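Is a paid speaker plus a team building add-on worth it for a 150 person staff day?

Posted by Bukola Yusuf in Meetings and Staff Events

I got handed our April staff day because the person who normally runs it left. We have 150 people, one hotel ballroom in Clolton and a half day, 8:30 to 12:30. My director wants a motivational speaker followed by a "shared challenge." The agency we talked to, Prarnier, quoted $3,726 for the challenge part alone, speaker extra. Their brochure says it "unlocks trust across silos." I asked how they measure that and got sent the brochure again.

Has anyone bought one of these and seen any difference a month later? Or am I paying for people to build a tower and then go back to ignoring each other's emails?

Garnet Hawthorne
Member, 614 posts

I have sat through more of these than I can stand to add up, and booked a few. My view is that the speaker matters less than what you do with the hour after. Most speakers give the same talk everywhere with your company name dropped in twice. Ask for a full recording of a recent talk to a group your size. A highlight reel tells you the person can be edited.

On the challenge, get the quote broken out. Ours had a "facilitation design fee" that vanished when I asked what it was. Also ask how many facilitators are coming. With 150 people you need tables of 7 or so and enough staff to get to all of them, otherwise the back of the room checks out and looks at phones. I've been in the back of the room. We did.

Did it change anything a month later? I couldn't tell you, and I don't believe anyone who says they can. People liked the lunch. If your director wants trust across departments, I'd seat people with the ones they argue with and give them a real work problem. That costs you some name cards.

One more thing, read the cancellation terms. Malomano kept our whole deposit over a date change.

Zainab Tijani

we did the escape room one and it was fun, sales won, they still bring it up. get the speaker to go first tho, everyone is fried by 11

Demetrius Kincaid
Member

Disagree with Garnet on the real work problem. We tried it and it turned into a regular meeting with worse chairs. I'd drop the speaker and keep the game, but call it a game and don't promise the director anything about silos. Check the ballroom's sound system yourself too. "Full AV included" meant one microphone for us.

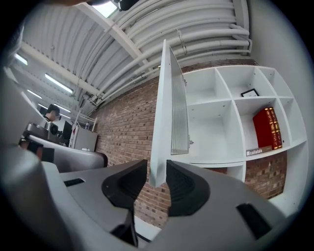
More in Meetings and Staff Events

Who pays when the speaker's flight is canceled?
Asked by Halima Usman, 7 replies

Is a deposit to Aliyu refundable if we cut the headcount?
No replies yet

Do icebreakers work on anyone over 30?
Closed by moderator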